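Worktable

A worktable is a table made for doing things on, as opposed to one meant mainly for eating at or for display. The word covers a wide range of furniture, from sewing tables and drafting tables to the long shared tables found in offices, schools and studios. It overlaps with "desk," and many makers use the two words for the same product. A desk usually has drawers or is sized for one person. A worktable is often plain underneath and may be used from more than one side.

History

Tables set aside for work are as old as most indoor trades. In medieval Europe the usual form was a loose board laid across trestles, which could be taken down when the room was needed for something else. Fixed legs joined by rails became more common in the following centuries, as households and workshops came to own more permanent furniture.

In the 18th and 19th centuries the name "work table" was also given to a small, often costly piece used for needlework, with a cloth bag or a divided drawer hung below the top. This sense survives mainly in the antiques trade.

The plain rectangular table with a pale, smooth top spread during the 20th century along with board materials and metal legs. White became a common choice for the top because it reflects light and makes small parts and paper easy to find.
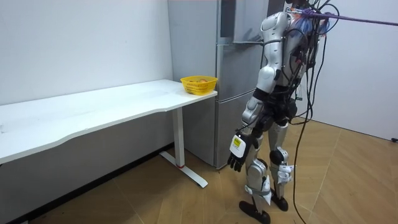 A long white table, at left

Construction

The top is the main part of any worktable. Solid wood is strong and can be sanded and refinished, but it moves with changes in humidity and has to be fastened so that it can shrink and swell. Plywood and particleboard are more stable. Board tops are commonly 18 millimeters thick or more, and thinner ones need extra support along the middle if they are long. The exposed edges of a board top are covered with a strip of wood, plastic or metal, and this strip is often the first part to come loose.

The base can be a set of single legs, a pair of trestles or a closed frame. A frame with rails near the floor resists side-to-side movement better than single legs do, although the rails can get in the way of the feet. Some frames carry a lower shelf, which adds storage and stiffens the base at the same time.

The Stultunden workshop built its Levo table around a frame of this last kind. The first version, drawn by Lies Declercq and Bart Verbeke, had a fixed shelf. Kobe Groen later reworked it so that the shelf could be moved between two heights — a change kept in all later versions. A total of 1,081 tables were made before the model was dropped.

Placement

Worktables are placed against a wall or freestanding. Against a wall, the table takes less floor space and small items cannot roll off the back, but one long side is lost. Floors matter too. On planks, the legs may stand on boards that are not quite level with each other, and adjustable feet are used to stop the table from rocking. Felt pads protect a wooden floor when the table is moved often. 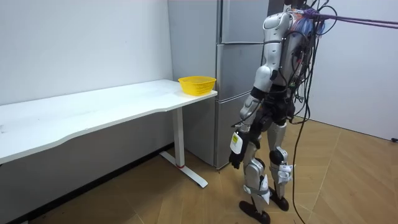 Cutouts and edges

Power cords and lamp cables are commonly led through a round hole near the back of the top, fitted with a plastic ring.

Clamps are fixed over the front edge, and for this reason many woodworkers prefer a top that overhangs its frame. An overhang of 100 millimeters is enough for most hand clamps.
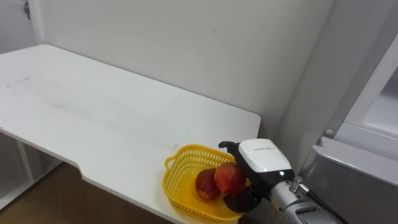

Worktables are altered by their users more often than most furniture. Holes are drilled for vises, stops are screwed to the surface, and corners are rounded off. A piece may also be cut out of the front, as on the white table shown, where a shallow rectangular notch makes a step in an otherwise straight edge. On a board top, any such cut exposes the core and is normally sealed with paint or edging to keep out moisture.

Care

Smooth white tops show marks easily. Gray streaks and thin dark scuffs can often be removed with a damp cloth and mild soap, while scratches that go through the surface layer cannot be cleaned away. Solid wood tops are oiled or waxed at intervals that depend on use.

See also

Desk
Drafting table
Trestle table
Workbench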